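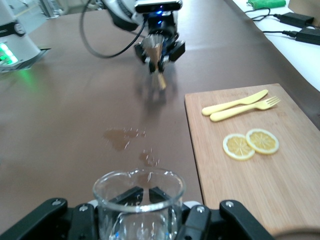 Glass jug, bamboo whisk, brown mat, and a spill in the middle of it.

Right, matcha at home. A few posts on what I use and how I keep the table from getting ruined.

The jug first. I stopped using a bowl in June and went over to a clear glass measuring one. It has a little spout, so you can pour into a cup without it running down the side. You can see any lumps at the bottom too.

The whisk is bamboo. I soak the tines in warm water for 2 minutes before I start. Dry ones snap and then you're picking bits out of your drink.

2 grams of powder, sieved. I'm on the Firnetti one at the moment. It's fine. The Hernent tin was greener but it went up in price and I didn't think it was worth it.

100 ml of water, off the boil and left to stand a bit. Add a splash first and make a paste, then the rest. If you tip it all in at once you'll be whisking for ages.

Whisk from the wrist, side to side, and keep the tip just off the bottom. Mine used to go everywhere because I was stirring in circles with the jug too full.

The mat is for the drips. Blot puddles, don't wipe them, or you just spread it over a bigger patch. Cold water on the cloth.

I keep the bamboo board off to the right, well away from the whisking. The pale yellow plastic knife and fork live on it for cake.

Rinse the whisk under the tap straight after, no soap, and stand it up to dry. Someone asked about whisk holders. I haven't got one. Will post if I buy one.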